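I bought the Cidmont table cover in September, so it has had a good long trial before I sat down to write anything. I wanted something for the big table that could take real use, because our table is where everything lands: groceries, mail, homework, whatever Anselmo has pulled out of the garage. Four stars, and I'll get to where the missing one went.

First, the look. I was nervous about ordering a star print! On the website it looked like something for a kid's birthday, and I went back and forth between that and a plain gray one from Urndale for longer than I'd like to admit. But the gray background calms the whole thing down. The little slanted lines keep it from reading as flat, and the stars are big enough that you don't get that busy, dotty feeling. Anselmo Ibarra (my husband, and a man who has never had an opinion on table linens) walked in the day I put it down and said "oh, good." That's a rave from him.

It's also very forgiving. Crumbs vanish into the pattern, which I know is not a selling point to everybody, but I have people over without much warning and I'll take it. The dark lines hide pencil marks pretty well too.
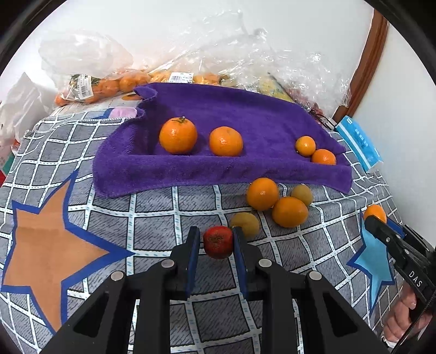

Now, fruit. I'm a person who keeps fruit out on the table, and with the old cover I'd gotten into the habit of using a big ceramic bowl that weighed a ton and left a ring. These days I just scrunch up a plush towel and let the oranges sit in the dip, with the front edge pushed up into a ridge so they don't go rolling off. The purple one is my favorite for this, partly because it's so soft and partly because orange on purple next to those orange-brown stars makes me happy every time I walk by. If you try it, go for a thick towel. I did it once with a thin dish towel from Brirnmont and the ridge just flopped over.

Washing has been easy. Cold water, low heat, out of the dryer before it's bone dry, and I smooth it with my hands and call it done. I can't see any fading on the blue outlines so far, and those were what I worried about most. Tomato sauce came out with dish soap and a little patience. Turmeric did not, but turmeric doesn't come out of anything, so I've turned that end toward the wall.

So, the missing star. It slides. Our tabletop is slick, and if you lean on the edge and reach for something, the whole cover comes with you. My neighbor Valeriano Robles has the same one on his old rough table and says his never budges, so it may depend on what you've got under it. I ended up buying a roll of Pacheco grip liner for the middle, 29 dollars, and I do think that's a lot to add to something that should stay put by itself. The liner works great, though.

The other gripe is smaller. The hem on one short side came a bit wavy, and no amount of ironing has flattened it. It hangs down by the chairs where I mostly forget about it.

I'd buy it again, and I'm already eyeing a second one so I can swap them on wash days.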